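About Flikberg Weather Watch

Hello, and thank you for stopping by. We are a small company that sends out severe weather warnings to the people who most need a bit of extra time — care homes, village schools, campsites, riding stables and anyone else who can't simply pick up their keys and go.

Flikberg began in a spare bedroom in January, after a winter of gales that had taken down a good many fences (and one much-loved greenhouse). Joni Nurmi had spent years reading wind charts for ferry crews and kept being rung up by neighbours who wanted to know whether to bring the horses in. After a while it seemed sensible to give them all one number to ring, and then to start ringing them first.

We now look after 302 sites, and more than 80 of them are homes for older people. Each one has a named person on our desk who knows the building, where the inside corridors are and how long it takes to get everybody into them. We still telephone. Text messages are lovely, but they do get left in coat pockets, and a real voice at four in the morning is very hard to sleep through!

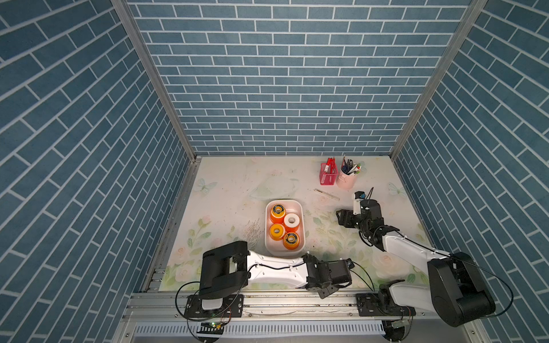 What we do

Our main service is called Plerno. It covers wind, hail, flood and lightning, and you choose how worried you'd like us to be before we call. Jesov is the lighter version for clubs and campsites that only open in the warmer months, and you can pause it whenever you close the gates.

We also run practice mornings, usually for groups of up to 10, where we walk round with your staff and try out the plan you already have. Bring your questions, and bring the person who has worked there longest, as they always know about the door that sticks.

Where to find us

There are 3 of us on the desk at any hour, upstairs in the old Camenzind building, and the kettle is generally on. Do ring before you visit if the weather looks rough — we may be rather busy.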